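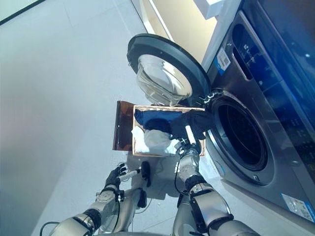

Attachment 1: right hand over the tray, washer door open

Ticket 1190 — Raker, laundry loading
Opened by: Carys Prothero
Status: Open

Task is tray to drum, small mixed load. Left arm holds position and does no lifting.

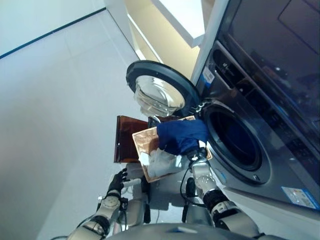
Attachment 2: navy item at the drum opening

Ilango Suvarna: Grip limit raised by two steps. Please rerun and send the basket view as well.

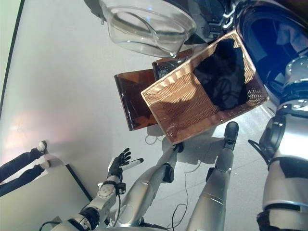 Attachment 3: basket with black cloth

Carys: Rerun logged, 181 seconds. Still too slow for home use — keep open.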